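**The quiet year of Izzati Hidayat**

When Izzati Hidayat walked out of a small bakery in Warneck last month, only two people asked her for a photo. Three years ago the street would have been closed.

The actress, who became famous as the younger sister in the family drama *Castis*, has not given an interview since the series ended. She agreed to meet me under one condition: we would not speak about her former engagement. I agreed, and then she spoke about it herself after twenty minutes.

"It was a good relationship and it finished," she said, and ordered a second tea. "People want that there is a bigger story."

Hidayat is in town to rehearse a play, her first. It is called *Dondero*, and it has a cast of four and almost no set. The director, Guðlaug Ketilsson, chose her after seeing a short film which, by her own count, had 497 viewers online. "I was one of them, and I watched it two times," Ketilsson told me by telephone. "She was listening to the other actor. On television they always cut away before you can see this."

The theater has 1,000 seats, and for the opening night in September all of them are sold. Hidayat does not like to hear the number. She learned her lines in the kitchen of her co-star Jin-sol Cheon, with whom she shares the long second act. They argued a lot in the first week, mostly about how fast to speak. Now they finish each other's orders at lunch. 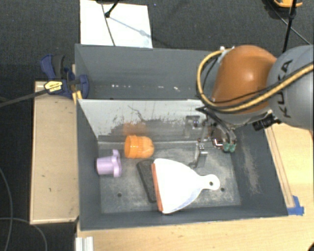 *An orange cup on its side in a two-part gray bin.*

Her old colleagues from *Castis* still write to her. Hyun-seo Joo, who played her brother, has moved into producing and offered her a role in his next series, *Qin*. She has read the first 2 episodes and has not answered yet. "He knows that I am slow," she said. "He sends me a message with only a clock."

I asked if she misses the premieres and the dresses. She thought about it for some time. She misses the drivers, she said, as she is a terrible driver herself, and she misses Young-sook Ok, the makeup artist who came with her to every event and always brought boiled eggs in her bag. The two women still talk on Sunday evenings, but less about work and more about Ok's knees.

After the play closes, Hidayat plans to stay in Warneck through the winter. She has rented an apartment with a piano that she cannot play. Her first lesson is in the week after the last performance, and she has already bought the book.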